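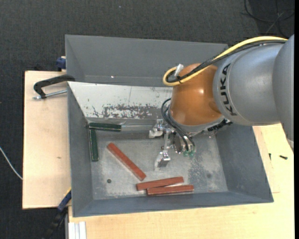

Braltness Blocks: read me first

Hello, and thank you for picking this up. This file goes with the Braltness block set and the sheets that came with it, and it is meant to be read before you open anything else, although I know perfectly well that most people will come back to it on the second day with a question. That is fine too. I have tried to put the things people ask me most near the top.

What this is

Braltness is a collection of plain rectangular blocks in two colors, dark green and reddish brown, together with a record of how they were laid out in a bin, layout after layout, over the better part of a summer. The bin is a big gray metal one, and a handful of blocks goes in at a time. Each layout has a picture and a line in the table, and the line tells you which blocks were in the bin, where they lay, and anything out of the ordinary that I thought worth writing down (there is more of that than I expected, and I am sorry in advance for the length of some of the notes).

There are 1000 layouts in this release. The full set of blocks is 24, half in each color, but you will never find all of them in the bin at once. A crowded bin was a different project, called Skullulness, and it has its own folder and its own read me. Please don't mix the two tables. The column names look alike and they don't mean the same things, which is my fault and which I have promised to put right.

What is in the folder

layouts.csv is the main table, one line for each layout.

blocks.csv is the list of the blocks themselves, with color, weight and the condition of the corners.

notes.txt holds the long notes, keyed by layout number. The short notes are in the main table.

pictures holds the pictures, in subfolders of 300 until they run out, so the last subfolder is a small one and there is nothing missing from it.

old holds the table as it was in August, before the renumbering. You only need it if you worked from the early copy.

The blocks

They were cut by Rieger, a small shop that mostly does shelving and was kind enough to take on something so fiddly. We asked for blocks with square edges and no decoration, and that is what we got. Two of the green ones came out a hair longer than the rest. I thought about sending them back and then decided to keep them, because a set of blocks from any real shop will have one or two like that, and anyone working from this set ought to meet them early. They are marked "long" in blocks.csv.

Color names gave us more trouble than you would think. In the first tables the green blocks were called "black" about as often as "green", depending on who was typing and how late in the afternoon it was, and the other ones went by "red", "brown", "rust" and, for one whole week, "brick". Everything has now been changed over to "green" and "brown". If you find a "brick" anywhere, please write and tell me, because I have been hunting for the last of them for ages!

A word on wear. Corners get knocked, and a knocked corner makes a block sit a little differently if it lands on its end. The condition column goes from "crisp" to "tired". It was filled in by eye, at the end of the work, so treat it as a kindly opinion and nothing firmer than that.

The bin

The floor of the bin is flat and the side and front walls are painted blue-gray. Positions in the table are given by area and not in inches: "left wall", "upper center", "lower center", "right wall", and the four corners. A block belongs to the area where most of it lies. Where a block sat squarely across two areas I wrote both, with a slash between, and left it at that. "Left" always means left as you look at the picture, never left as you stand in the room. I can't say this often enough, since the first person to use the table got it backward and very politely spent three days wondering what was wrong with her own work.

Metal shows every little smudge, and the shine moves around with the daylight. We wiped the bin down each morning. Marks on the bin floor are not recorded, and you shouldn't read anything into them.

How the layouts were made

There were three ways of starting a layout, and the "start" column says which one was used.

"placed" means the blocks were set down by hand, one at a time, following a drawn plan.

"tipped" means they were tipped gently out of a tray and left as they fell.

"carried" means the layout was whatever the one before it had left behind, with nothing touched in between.

Most of my favorites are the tipped ones. Blocks that have been tipped tend to settle in little groups, two against a wall and a few keeping company farther out, and you would have a hard time thinking up such arrangements at a desk. The placed ones are tidier, and easier to learn the table on, so start with those.

Things to know before you use it

Stacked blocks are rare. Where one block rests on another, the lower one comes first in the list and the upper one has a plus sign in front of it. A block leaning on a wall gets the word "lean" in the short note. I was careful about this in the later layouts and a good deal less careful in the early ones, so if leaning matters to you, check the pictures yourself.

Some layouts show blocks partly hidden behind whatever happened to be over the bin at the time. Those blocks are in the table all the same, with "part" in the view column. A block that couldn't be seen at all is marked "none" and was written down from the plan or from the layout before it.

The light is room light, with some daylight mixed in. It was not measured. Pictures made late in the day are warmer, and the brown blocks can look almost orange in them.

The set is not a good guide to clutter, or to mixed shapes, or to anything soft. For soft things you want Misex, which is all dishcloths and sacks and is far more patient work than this was.

Changes

The newest copy is dated 22 Sep 2022. In it, the layouts were renumbered so that carried layouts follow directly after their parents, the color names were settled as described above, and a batch of pictures that had been saved twice under different numbers was cleaned out. The long notes were spell-checked, though I left in a few of the odder remarks because I was fond of them.

Using and sharing

You are welcome to use the tables and pictures for teaching, for study, and for your own projects, and to pass the folder on so long as this file goes along with it. If you print any of it, please name it as "Braltness Blocks, K. Buschmann". If you fix something, send me the fix and I'll fold it into the next copy with your name beside it, unless you'd sooner stay out of it.

Questions go to Knut Buschmann, at the address in contact.txt. I do read everything, but I am slow in the fall, so give me a week or so before you write again. Please put the layout number in your message. It saves us both a lot of scrolling.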